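About the Garkside Workshop

Garkside is a shared workshop for people who build robots and automatic machines as members of the public. It is open to hobbyists, retired engineers, school leavers and anyone else who has a project too large, too noisy or too heavy for the spare room at home. The workshop is run as a members' association and is managed by Dorothy Rudd, with Győző Illés as technical lead.

The association was formed by the members of an evening class in Grokstead who wished to keep building when the class came to an end. Their first machine, a small arm named Ilari, was put together in a domestic garage and could lift a teaspoon. It is still in working order and is used to introduce new members to motors, wiring and safe stopping.

Our premises

The workshop occupies the ground floor of the former Pilkington building. Members have the use of shared benches, tools for cutting and drilling, a soldering area and 14 lockers, which are let by the year. The main room is set aside for assembly and for trials. Work that produces dust is carried out in the rear room only, with the extractor running.

What we build

Members choose their own projects. The association also supports one shared build at a time, to which any member may contribute. The present shared build concerns the handling of cloth. Soft material has no fixed shape, and a machine that can pick up a rigid box with ease will often fail with a towel. The group works with hand-held grippers as well as mounted arms, so that a way of grasping or turning the fabric can be tried by hand before a program is written for it.

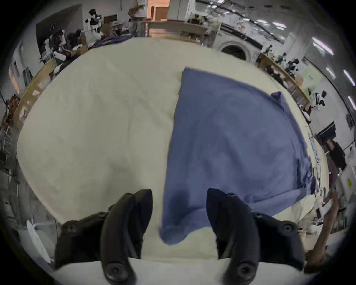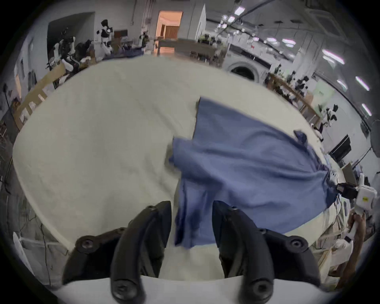

Is previous experience of robotics needed in order to join?

Most members had none when they joined. New members complete an induction covering electrical safety, the use of hand tools and the emergency stop, and are then introduced to a small kit build with a more experienced member at the same bench. Those who already have a project under way may bring it with them, provided that any mains-powered part has been inspected beforehand.

Membership

Full membership gives access to the workshop during all staffed hours. Associate membership is limited to Thursday evenings and is intended for those who do most of their building at home and need only occasional use of the larger tools. Members under the age of 18 must be accompanied by an adult. Applications are considered throughout the year, although the induction is not held in March, when the electrical inspection of the building takes place.

Conduct and safety

No powered arm may be left running unattended. Each trial must have 2 members present, one of whom is within reach of the stop button. Batteries are charged in the metal cabinet and are not to be left on charge overnight. Members are asked to enter any fault in the bench log, including faults that have been put right.

Records and parts library

The parts library holds 1273 catalogued items, among them motors, gears, bearings and controllers, which may be borrowed for the length of a project. Build notes from completed projects are kept beside it and may be read by visitors on request. Enquiries should be addressed to Dorothy Rudd at the workshop office, or left by telephone on extension 1412.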